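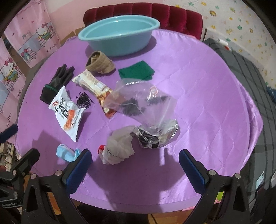
Unit 4: Looking over an older car before you buy

Read these notes before the workshop visit to Vallejo. Bring a torch, a fridge magnet and old clothes. Glenys Pearce takes the morning group and Gonzalo Paredes the afternoon group.

## Body and rust

Start with the car parked on level ground in daylight. Stand at each corner and look along the side. Ripples, or a change in colour between panels, usually mean repair work.

Run the magnet along the sills, the lower doors and the wheel arches. Where it won't hold, there is probably filler under the paint. A small patch is common on a car over 30 years old. A whole sill is a different matter, and you should price the repair before you make an offer.

Lift the carpets if the owner allows it. Check:

- the floor under the pedals
- the spare wheel well
- the seat belt mounts
- the bottom corners of the windscreen

Surface rust can be sanded and treated. Rust you can push a screwdriver through has to be cut out and new metal welded in. Ask first - do not poke holes in someone else's car.

## Engine

Ask the seller to leave the engine cold until you arrive. Pull the dipstick and look under the oil cap. Milky oil can point to a leaking head gasket, though a car used only for short trips may show a little of it too.

Blue smoke on start-up suggests worn valve stem seals. Blue smoke under load is more often piston rings.

## Paperwork

Match the chassis and engine numbers to the registration papers yourself. A replacement engine is fine if it has been recorded. Club registration rules differ from state to state, so check with your own licensing office.

## Before next class

1. Read chapter 7 of the workbook.
2. Fill in the inspection sheet for any car you can get permission to look at.
3. Write 200 words on the worst fault you found and how you would fix it.

Hand the sheet to Carmela Zabala at the front desk. Late sheets are accepted until the end of February - after that, see Glenys.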